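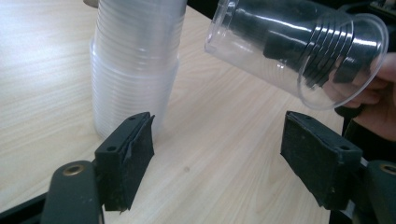

Cups, a stack on the table and a single one held on its side.

Ticket: Dendari under-counter filter, slow flow at faucet
Site: Irnau, second floor kitchen
Opened: April 18, 2024
Opened by: Dorottya Szalai
Status: Closed

Reported problem
Cold filtered water comes out at a normal rate for a few seconds, then drops to a thin stream. Unfiltered cold and hot at the same sink are fine. Filter change light is off. Meter on the filter head reads 3,580 liters. Cartridge was last changed in October.

Checks before opening the housing
Supply pressure at the angle stop: 67 psi, steady with the main faucet closed. Drops slightly with the main faucet fully open and recovers right away. Supply side ruled out.
Angle stop fully open. Handle turns freely.
No leaks at the inlet or outlet fittings. No water in the cabinet.
Faucet aerator removed and rinsed. A little white scale, no change in flow.

Flow test
Open the filtered tap fully, start the timer, stop at 1,000 ml. Expected time for a new cartridge on this head is 12 seconds. First run took more than three times that. Second run, straight after the first, was slower again. After a ten minute rest the first part of the fill was back to normal and then it fell off as before. Normal flow after a rest points to stored pressure downstream of a restriction - a blocked aerator would be slow from the start.
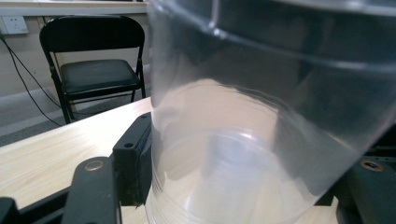

Repeat runs only mean something if the fill line is the same each time. Measure the volume once with a proper jug, then pour it into whatever is going to be used for the rest of the test and note where it comes to. A clear plastic container with a raised band around the upper part, like that one, gives a fixed feature to measure from. Frosted walls make the level harder to read, so look at it from the side at eye height. Do not use the meter on the filter head for this. It rounds to whole liters.

Bypass test
Closed the angle stop, relieved pressure at the tap, removed the cartridge and fitted the bypass plug. Reopened slowly. Flow was full and stayed full for the whole run. Tubing, faucet and head are clear. Fault is in the cartridge or the cartridge seat.

Cartridge inspection
Marked Simon, compatible type, not the original Dendari part. Length matches. Lower O-ring was pinched on one side and the inlet screen had fine brown sediment across most of it. Seat in the head wiped out, no damage found.
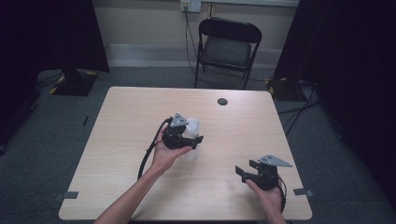

Fitted an original cartridge with new O-rings, light silicone grease on both. Flushed for five minutes to drain. Flow test repeated three times with a rest between the first two, all three on the expected time. Meter reset.

Cause
Sediment on the inlet screen. Pinched O-ring noted but not shown to affect flow.

Follow-up
Change light did not come on because the limit in the Urero app was still set to the factory maximum. Lowered it for this site. If flow drops again before the new limit, fit a sediment prefilter ahead of the head and reopen this ticket - do not open a new one.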